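The old workstation from Lemeck

In October I bought a used workstation from Lemeck, the small shop behind the station in Flommont. It cost me 30 euros, without a disk and without a keyboard. My brother-in-law said it was too much for such an old machine, but I wanted something solid on which I can learn, and I don't cry if I break it.

The first evening I only removed the side panel and cleaned. There was a lot of dust in the bottom of the case, and I used a soft paint brush and a lot of patience. I wrote on a paper where each cable goes – I don't trust my memory for this.

What I like most in this case is that you need almost no screwdriver. The cards at the back are held with blue plastic clips. You press, the clip opens, and the cover comes free. The first one was very stiff and I was afraid to break it, but after the second I had the right movement in my thumb.

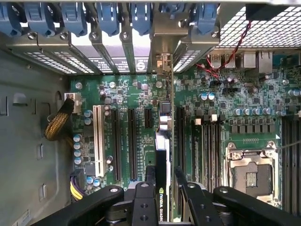
I still have an old sound card, a Bandside 713, and it needs the white PCI slot. On newer boards I did not find this slot any more, so for me it was a good reason to buy. The long black slots beside it are PCIe, and I have no plan for them now.

At 11 in the evening I closed the case again. Next I must find a disk, maybe at Charpentier, if they still sell the small ones. I will also ask there for a longer cable, mine is too short by a few centimetres.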